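Kamo 卓上キット 中間報告(4月分)

Viravmont 助成ご担当のみなさま

いつもお世話になっています。前回の報告が表ばかりで読みにくかったとのことで、今回は思い切ってふつうの文章で書きます。会計の表は別便で送りますので、こちらはお茶でも飲みながら読んでください。

まず全体の進み具合から。Kamo は白い角トレーと白い小ブロックを組み合わせる卓上キットで、今期の宿題は「置き方を決めること」と「トレーの形を固めること」のふたつでした。置き方のほうはほぼ終わり、トレーのほうはあと一歩です。印刷物は予定より早く片づきました。遅れているのは収納箱で、これは後ろのほうで白状します。

置き方の話からいきますね。申請書には「黒い天板の上に部品を並べる」としか書いていなかったのですが、やってみるとこの「並べる」がくせもので、試した配置は17通りになりました。円く並べたり、手前に寄せたり、トレーの両わきに積んだり。積むのは楽しかったんですけど(本当に楽しかったです!)、片づけるときに崩れるのでやめました。いまは奥のほうに横一列、というごく地味な形に落ち着いています。

天板を黒にしたのは正解でした。部品が白いので、どこに何があるかすぐわかります。最初は明るい木目の板を使っていて、白いものを置くとぼんやりして、部品を探す時間がばかにならなかったんです。板を替えただけで、準備の空気がずいぶん変わりました。背景の緑はわりと派手で、初めて来た人はたいてい何か言いますが、私はもう慣れました。

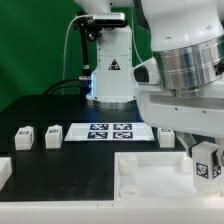
ブロックの置き場所は、毎回きっちり同じにするのですか。

置き場所は列の位置だけを決めていて、ブロックどうしの間隔は組む人に任せています。間隔まで決めた版も試しましたが、準備に時間がかかるわりに、そのあとの作業は変わりませんでした。

この質問は中間面談でいただいたものです。その場ではうまく答えられなかったので、ここに書いておきました。

続いて印刷物。ブロックに貼る白黒の四角い模様と、天板に敷く紙の模様です。シールは400枚刷りました。多すぎると思われるかもしれませんが、貼りそこねるんですよ、これが。角をそろえて貼ったつもりが、離れて見るとほんの少し傾いている。傾いたら剥がす、剥がすと角がめくれる、で一枚おしまいです。今月は貼るための当て板を作ったので、無駄はぐっと減りました。残りは来期に回せますから、印刷費の追加はお願いしません。

紙のほうは、白い用紙に模様を二列二段で刷ったものを使っています。厚手のものに替えたら端の反りが収まりました。光沢のある紙も取り寄せてみたのですが、照明が映り込んで模様が読みにくく、結局もとのつや消しに戻りました。取り寄せた分は封筒の補強に使っています。わりといいです、あれ。

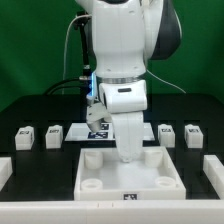
天板の奥に一列に並べた白い小ブロック

さて、いちばん時間を使ったのがトレーです。ここは少し長くなります。

最初の試作は、ただの浅い四角い皿でした。ふちが低くて、ブロックを入れてもちょっと押すと外に出てしまう。次にふちを高くしたら、今度は隅に物を置くときに指が当たる。ふちと隅のせめぎ合いみたいなことを3回やり直して、いまの形になりました。壁は立ち上げたまま、四隅に筒状の柱を置く、という形です。

柱を隅に寄せると、まんなかが広く使えます。図面の段階では柱をもっと内側に入れるつもりだったので、Bellamy の工房で模型を見せてもらうまで、この差には気づいていませんでした。図面だけで決めなくてよかったです。そのかわり柱と壁のすきまにほこりがたまりやすくて、掃除には細い筆を使っています。すきまをなくす案もありますが、型を作り直すことになるので今期は見送ります。

トレーの前の面には、ブロックと同じ調子の白黒の模様を付けました。こちらが正面ですよ、という目印も兼ねています。四角いものって、気をつけていても向きがわからなくなるんですよね。前後を逆に置いたまま半日進めてしまったことがあって、模様を付けてからはその失敗はしていません。

台のほうでは、トレーの後ろに透明なアクリル板を敷き、その上にも模様を並べる置き方を試しています。紙より平らで、拭けるのがありがたいです。ただ表面が光を返すので、つや消しの紙でせっかく解決した映り込みの問題がまた戻ってきました。照明の角度を変えて様子を見ていますが、まだどちらに決めるとは言えません。次の報告では必ずどちらかに決めておきます。

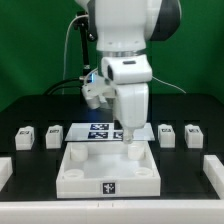

Renenwood ものづくり課 Kamo 係

予算のことも少しだけ。材料費は計画の範囲に収まっています。天板の買い替えが計画になかった出費で、そのぶんは試作用の樹脂を節約して埋めました。樹脂は余らせるつもりだったのが、ちょうど使い切るくらいになりそうです。アクリル板は手持ちの端材から切り出したので、費用はかかっていません。

作業の時間割も見直しました。以前は午後にまとめて組んでいたのですが、夕方になると窓からの光で机の明るさが変わってしまいます。いまは午前10時から始めて、一回を35分で区切っています。35分というのは私の集中力の限界でもあります(長くやるとだんだん雑になって、並べたブロックが微妙に斜めになっていくんです)。区切りを入れてから、やり直しの回数が目に見えて減りました。休憩のときに天板を拭くのも、そのまま習慣になっています。黒は指の跡が目立ちますからね。

それで、先ほど白状すると言った収納箱です。これはまだできていません。トレーの形が変わるたびに箱の仕切りも引き直しになって、三度目の引き直しのあと、先にトレーを確定させようと決めました。仮の箱には厚紙の仕切りを入れて使っています。見た目はよくないものの、ブロックを一段に並べて運ぶぶんには困っていません。完成品では仕切りを取り外せるようにして、トレーだけをしまう使い方もできるようにしたいです。

あとは部品の仕上げですね。白い部品は曲面の光り方がそれぞれ違って、
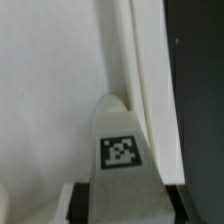

同じ白のつもりで並べると、青っぽいのと黄色っぽいのが混ざって見えることがあります。使ううえでの差はないのですが、箱を開けたときの印象には関わるので、色見本をひとつ決めて、次の発注からはそれに合わせてもらうことにしました。見本は机の引き出しに入れてあります。日に当てると変わるそうなので、出しっぱなしは禁止です。

来期に向けての予定を書いておきます。トレーは柱の高さだけを微調整して、そこで図面を止めます。紙とアクリル板は同じ配置で使い比べて、結果を写真つきでお送りします。収納箱は図面が止まりしだい見積もりを取ります。説明書は下書きが半分まで進みました。「奥に一列」のところを図なしで書こうとして苦戦しているので、素直に図を入れることにします。

ひとつご相談があります。箱の見積もりが出たあと、費目をひとつ動かさせていただくかもしれません。樹脂の残りを箱の材料に充てる、というだけの話で、総額は変わりません。書式が要るようでしたら教えてください。前に使った様式がどこかにあるはずなのに、どうしても見つからなくて……。

会計表は出納の締めが済んだらお送りします。

Renenwood Kamo 係 担当より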